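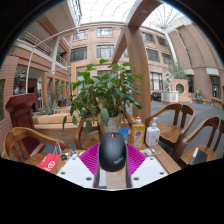 Photo: Noémie Lévesque for Gendimska

Working next to the arms: tips from the packing and returns benches

Gendimska put two Tirner arms on the returns line last July. They pick small office goods out of the trays and set them down for checking, and the people who used to do that picking now spend part of each shift teaching the arms with a hand-held gripper. Hamisi Were runs the returns benches and wrote the first version of these notes. They have been added to since, mainly by the evening shift.

Holding the gripper

Keep your elbow close to your side and move from the shoulder. Most of the sore wrists in the first month came from people turning the hand to meet the object. Walk round the table if the angle is bad.

Squeeze until the pads touch both sides, then a little more. The ridges on the magenta pads are meant to give. If a computer mouse is turned upright, as with the black one in the photo, the two pads should meet it at the same height or it will swing as you lift.

Go slowly for the last few centimetres before you set anything down. Let go, wait a moment, then pull back straight.

A full set is 100 picks. Take a proper break after each one, away from the bench, even if your hand feels fine. Swap with somebody on packing after the second set.

Looking after the pads

Wipe them with a damp cloth and one drop of washing-up liquid at the start of the shift. Dry them with something that doesn't shed. Kitchen roll leaves bits between the ridges and you will be picking them out with a cocktail stick.

No alcohol wipes. They make the pads go hard and shiny and then nothing stays put.

Check the screws on the plates weekly and do them up by hand with the short screwdriver. The long one is for the bench legs. A pad with a split in it goes in the Pelletier tub under the label printer, with the date written on a bit of tape. New pads are in the same cupboard as the gloves.

Setting up a table

Tables for teaching do not need clearing. The arms will meet keys, bottles and carrier bags in the trays, so it helps to have ordinary things lying about. On the wooden table in the photo there is soap and a red paper bag within reach of the mouse, and a big leafy plant right behind it. Leaves that hang over the work are a nuisance for your sleeve, so turn the pot.

Glass roofs are lovely to work under but the light moves. If you start a set in bright sun and a cloud comes over, carry on. If you have to squint to see the object, stop and shift the table.

Put your own keys and phone in your locker. Two sets of house keys went into the outgoing trays in the first few weeks and one of them has never come back.

What changed on the rota

Returns used to be one job all day. It is now split into teaching, checking and clearing jams, and you should do at least two of them in a shift. Checking is the dullest and pays the same as the others, so share it out fairly. The rota sheet is on the Gandero board by the kettle – write in pencil.

Before the arms, a good day on the line was 178 trays. It is now 328, and the extra trays all end up at packing. If you are on teaching and you can see packing is behind, put the gripper down and go and help. Hamisi has agreed this with the office and it doesn't count against your sets.

People who had done hand picking for years were worried that they would be left with nothing but the jams. Some of that worry was fair, as the late shift had a lot of them in the autumn. It got better when the trays were no longer filled to the brim. Keep them two fingers below the rim.

Clearing a jam

Press the yellow button and wait for the arm to stop before you reach in. Take out the top item first. Cables are usually the cause, so tie loose ones with a bit of garden twine before the tray goes on the line.

Write down what was stuck, in plain words. "Mouse under stapler" is enough. The teaching bench uses the list to decide what to practise next, and a blank line is no use to them.

If the same thing jams three times in a shift, take it off the line and pick it by hand until the end of the day.

Small things

Long sleeves get rolled up. Rings off if they catch on the handle. Left-handers should ask for the other grip, which is in the drawer marked spare.

Gripper back on its hook at the end, pads not touching the wall. Tea towels used on the pads go home with whoever is on Friday-style lates, meaning the last shift before the break, and come back washed.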